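The shop on Drindow Street has been open since eight, and by the time I arrive there is tea in the pot and a tray of buns cooling by the till. The owner of Plarnora has sold secondhand kitchenware here for long enough to have opinions on every jug that comes through the door, and she is very happy to share them (I had planned to stay for half an hour, and left well after lunch).

"People think you need the good stuff, the matching stuff," she says, pouring. "I've had whole dinner sets sit in that window from January to the summer, and then somebody comes in and falls head over heels for one odd cup. It's lovely when that happens. I nearly always let them have a bit off the price."

She began with 80 pieces bought from a house clearance in Bandell, wrapped in old curtains and driven home very slowly. There are more than 2,000 on the shelves now, and another 400 in boxes upstairs waiting to be washed. Glass and china make up most of it, but she has a real soft spot for plastic, which she says other dealers are a bit sniffy about.

"My mother had plastic cups for picnics and they went everywhere with us, up hills, in the sea, all over. You can't be precious with them. And the colours! You don't get a pink like that in china, not one I'd want to drink out of, anyway."
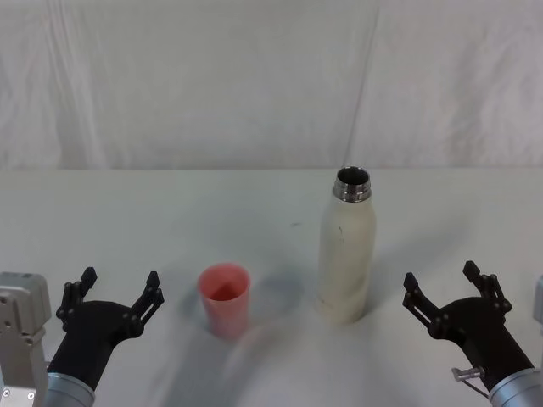

A pink plastic cup and a tall cream bottle on a pale tabletop, with white fabric behind.

Putting things in twos is her great pleasure, and she will spend a whole evening at it with the radio on. "I like a tall one and a short one. If they're the same height they look as if they're queuing for something. And I leave plenty of space, because my eye gets tired otherwise. The shop's crammed, I know it is, so it's a rest for me to look at 2 things and nothing much else."

Next she hopes to take a stall at the Zein spring fair, if she can find someone to mind the shop. She has already picked out the tablecloth, and she went upstairs to fetch it so that I could see the hem.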